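Reading time: 3 min

Weekly check, coffee table cell (two arms) - Laryea site, kitchen bench area
Friday, August 22, 2025
Checked by: Adelino Neves
Second check: Amnuay Sriwong
Form 357

Marks used: OK, FIX, WATCH. Comments go under the item, not on a separate sheet.

1. Floor and access
Walkway behind the operator chair clear - OK
Cable on floor at the back of the table - WATCH
Comment: Nobody walks there during a run, but the cleaners do after hours. Ask Javel for a cover strip.

2. Stop buttons
Operator side stop - OK
Door side stop - OK
Comment: Both tested with the arms moving slowly. The new starters still reach for the screen first. Go over this again at Monday's talk.

3. Table and arms, before start
Both grippers open and holding nothing - OK
Middle of table clear - OK
Base plates tight - OK
Cables clear of the arms' travel - WATCH
Comment: Black cables run loose along the near edge, beside the centre plate. Tie them back before the next long run. Scrap of paper against the same plate, please bin it.
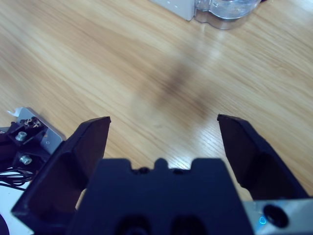
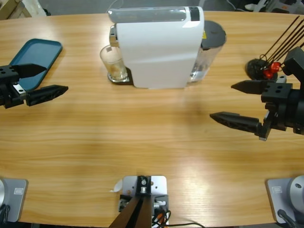 Item 3, both grippers open and the wood between the fingers clear.

4. Coffee machine and glass
Water tank lid on - OK
Glass on the drip tray base - OK
Glass rinsed between runs - FIX
Comment: A little pale liquid or foam left in the bottom. Rinsing used to be done by whoever made the coffee. Now that the arms do the serving, the job is on no one's list. I have added it to the operator's start-up card. Use the plastic tongs if the glass is hot.

5. Tray
Teal tray on the table - OK
Comment: It sits a bit crooked, partly under the left gripper. Square it up before starting.

6. People
Operator has done the Cendum course - OK
Second person within calling distance - OK
Breaks taken - FIX
Comment: Watching is more tiring than it looks. When we made drinks by hand people moved around all shift. Now they sit and look at one spot. Two operators told me they had sore necks, and one had gone 60 minutes past her break without noticing. From next week the limit is 55 minutes in the chair, then swap and do 20 minutes on restocking or wiping down. Amnuay will keep the swap sheet.

Taking over by hand - WATCH
Comment: Hands stay off the table until the stop is in and the arms are still. I saw one person reach over to straighten the tray with the arms only paused. Spoke to him on the spot. Paused is not stopped.

7. Skills
Everyone on the roster can still make the full drinks order by hand - FIX
Comment: Three could not find the descaling steps. We have not done it by hand since January. Steps are to be printed and put in the Gemix folder, and each person does one manual shift a month so we are covered when the cell is down.

Result: fit to run once item 4 is done. Items 6 and 7 to be looked at again next check.

Comments (3)

Rosterwatcher: Good to see the chair limit written down. Does the swap apply on short shifts too?

Adelino Neves: Yes, same limit on every shift.

PM crew: We would rather do the manual shift in pairs - it is slow on your own when you are out of practice. Can that go on the form?

Contact: site safety desk, Laryea | Back to top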